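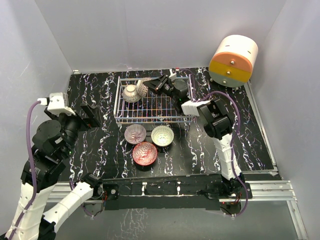

Figure 1. The bench at Wornden, with two bowls in the rack and three in front of it. Right gripper at the second bowl.

Polusix: teaching two arms to load a dish rack by hand
Final project report, submitted 26/02/2024
Igor Halás

1. What I said I would do

The proposal I handed in last October promised "a general method for teaching household tasks to a pair of robot arms by demonstration". My supervisor wrote "which tasks?" in the margin. By the second draft it was three tasks, and by the third it was bowls. This report is about bowls.

The task is to take five bowls off a tabletop and put them in a wire dish rack, tipped or turned over so that they would drain if they had ever been washed. They have never been washed as part of this project. A person drives the arms by remote control, the computer records everything, and a model is trained on the recordings in the hope that it will do the same thing with the person out of the room.

I chose the task because it looked easy. I have been loading dish racks since I was tall enough to reach one, and I assumed that this would count as expertise.

2. The set-up

The two arms are mounted on a beam along the front of the bench and face a rack standing towards the back. Pale grey panels close off the back and both sides, mostly so that the cameras do not record people walking past to the kettle. The tabletop is black with white veining, and shiny. I would not choose it again. Every bowl on it comes with a dark smudge of shadow or reflection underneath, and for the first fortnight I could not tell from the screen whether a gripper was touching the table or just above it. The usual way of finding out was the noise.

The operator sits behind a pair of smaller hand-held arms, which we call the handles. Move a handle and the big arm copies it, joint by joint. Squeeze the trigger and the gripper closes. The software that ties this together is Dostuvex, written by earlier students in the department, and its manual consists of a page headed "Known problems" and a page headed "Other known problems". Both were useful.

The bowls are all patterned and no two are alike. I wanted them to look different so that the model could not simply learn to hunt for one colour. The red one with the white zigzags became everyone's favourite and the mauve one became everyone's enemy, for reasons in section 4.

A cylindrical drawer unit lies on its side in the back right corner. It belonged to task two, opening drawers, from the days when there was a task two. I left it in for all the recordings so that the background stayed the same, and after that it was too late to move it.

3. Learning to drive

The plan allowed one afternoon for operator training. It took seven sessions before I was willing to keep anything.

Driving one arm is pleasant enough. Driving two is like patting your head and rubbing your stomach while both of them belong to somebody else. My left hand would finish its job and then drift, because I had stopped thinking about it, and the left arm would faithfully drift as well, usually towards the rack. In the early recordings the arm with nothing to do is the more dangerous of the two.

I ended up with a parking rule. When an arm is idle it waits over its own side of the table with the gripper open, and the operator rests that elbow on the desk. This sounds too small to put in a report. It got rid of more spoiled recordings than any change I made to the code, and I made a great many changes to the code.

The other thing I had to unlearn was speed. A person putting a bowl in a rack gives it a sort of flick and lets the wires sort it out. If you flick a bowl through the handles, you get to fetch it from behind the wall panel. Slow, dull movements are easier to record and much easier to copy. Tagle, the small tool I wrote for sorting recordings, has a column for notes, and the note I typed most often in the first month was "showing off".

4. What counts as a good demonstration

I threw recordings away for the following reasons, in order of how cross they made me:

The bowl went in and then the gripper took it out again, because it had not let go fully before pulling back.
The operator changed their mind halfway through about which arm was doing the work.
A finger caught the rack and moved it along the table.
The operator talked to a visitor. The arms do not record sound, but they do record what hands do when their owner is telling a story.

Two operators did the recordings, me and a housemate who was paid in lunches. We loaded the rack in different ways and both thought the other was strange. I go from the left end and turn each bowl right over. My housemate leans each bowl on its neighbour, at an angle, and calls it stacking. Each style works. Mixed together in the training set they produced a model that began a bowl one way, had second thoughts, and held it over the rack at an angle that belonged to neither of us. I spent some time looking for the bug before I recognised the dinner-table argument.

After that we wrote down an agreed method: left end first, first bowl with its foot up, later bowls allowed to lean. I consider this a fair compromise. My housemate considers it a win.

The mauve bowl has pale lines running out from the centre. It should be no harder to pick up than the others, and from above it is not. From the operator's chair, though, at a low angle and through a screen, it is hard to see where the rim stops and the dark table starts. We both kept closing the gripper short of it. The pale green bowl never gave us this trouble. I moved a lamp, which helped the mauve bowl and put a large bright patch on the right half of the table.

5. Results

We kept 80 demonstrations in the end. The plan had said 100, and the plan had been written by someone who had not tried it.

The trained model was tested on single bowls first, placed by hand in front of the rack. It got the bowl into the rack and let go of it cleanly in 70 per cent of tries. I counted a try as failed if I had to touch anything, including the emergency stop, including when I pressed the emergency stop because I was nervous and the arm was doing fine.

Most failures came at the release. The model reaches well and grips well. Then it opens its fingers a touch early, and the bowl settles against the wires or doesn't. I think this is my own habit, copied exactly. In my recordings I tended to open the gripper a moment before I had finished moving, the way you let go of a door handle on your way through. My housemate's recordings do not show it. I mention this for completeness.

The full five-bowl run is another matter. The first and second bowls usually go well. By the third, the rack is filling up and the model has to place a bowl next to something, which it has seen less often, since so many recordings were spoiled before they got that far. I never saw a full run that I would be happy to call finished without help. The nearest one had four bowls in the rack and the fifth balanced on the front rail, where the model seemed content to leave it.

6. What I would do differently

Start with a matt table. Agree the method before recording, on paper, with signatures. Begin some recordings with the rack half full, so that the model sees the late part of the job as often as the early part. I had this idea two weeks before the deadline, so there are a few such recordings on the department drive, in a folder called "late_start", and they have not been used for training. Whoever takes over Polusix is welcome to them.

I would also keep the operator's chair at one height. We each adjusted it every time we swapped, and it changes the angle of the elbows and therefore the grip. Tape on the column of the chair now marks the right setting. Please leave the tape where it is.

Notes for the next student

The purple cables need slack at the elbows before you power up, so check both arms. Dostuvex has to be started before the handles are plugged in; see "Other known problems". The mauve bowl is on the shelf with the rest, and the key to the cupboard is with the lab office.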